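Flowers and table pieces: what we have and how to borrow them

The Stikstead events cupboard has been sorted, and the artificial flowers now have their own shelf. Several people have asked since the October lunch what is in there and who can take it, so this item covers the main points.

The flowers came to us in two lots. The first was left over from the opening of the Wurisel building and had been sitting in boxes under the back stairs. The second was bought this fall from the events budget, after the florist's bill for the spring dinner came in at $848. Halima Sang took that bill to the November planning meeting and suggested we stop ordering fresh flowers for anything held indoors on a weekday. The meeting agreed. Fresh flowers will still be ordered for the annual dinner and for retirements if the person retiring wants them.

In total there are 52 stems and bunches. Most are white with green leaves, and there is a smaller box of greenery with no flowers in it, for filling out a vase. We stayed with white on purpose. Yellow and pink were discussed, but the table linens are already three different colors and none of them match each other. White goes with all of them.

A few of us got together downstairs last week to try things out and decide what goes where for the holiday lunch.
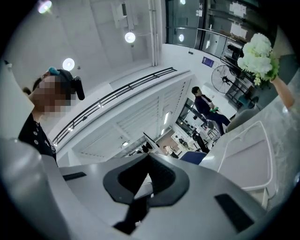

White artificial flowers held up for a look, downstairs at Stikstead.

For the lunch we will use 8 tables, with one vase on each. The tall glass vases are out. People sitting across from each other could not see over them last year, and two were knocked over before the food arrived. The short round ones from Okoth are heavier at the bottom and hold a bunch upright without any foam. If you are setting up, bend the stems at the base and push them down until the leaves rest on the rim. Do not cut them. Once the wire is cut short, the bunch only fits one kind of vase, and we have already lost a few that way.

The food table gets greenery only, laid flat along the back edge. Keep it well away from the warming trays. The leaves are plastic or fabric depending on the box, and neither one should be near heat.

Dennis Makokha is keeping the sign-out sheet. To borrow flowers or vases for a team event, write your name, what you are taking, and the day you will bring it back. The sheet is taped to the inside of the cupboard door. The limit is 6 bunches per event unless you check with Dennis first. Please don't take from the box marked LUNCH until the holiday lunch is over.

Care is simple but it does need to be done. Dust settles in the petals and shows up badly on white. Before you return anything, shake it out or run a hair dryer over it on the cool setting. Marks can be wiped off with a damp cloth and a drop of dish soap. Let everything dry fully before it goes back in the box. One bunch was put away damp in the summer and had to be thrown out.

Store the flowers lying on their sides, heads all facing the same way, with tissue between the layers. The boxes have been labeled on the short end so you can read them without pulling them off the shelf. Vases go on the shelf below, right side up, with the Staltico cloths folded next to them.

We are still short of ribbon. If you have any left from wrapping gifts, wide white or dark green is best, and pieces need to be at least as long as your arm. There is a bag for it on the hook beside the cupboard.

Setup for the lunch starts at 9 a.m. on the day and should take under an hour with four people. So far there are two names down. Add yours to the bottom of the sign-out sheet or tell Halima. Anyone who can stay afterward to pack the flowers away should put a check mark next to their name.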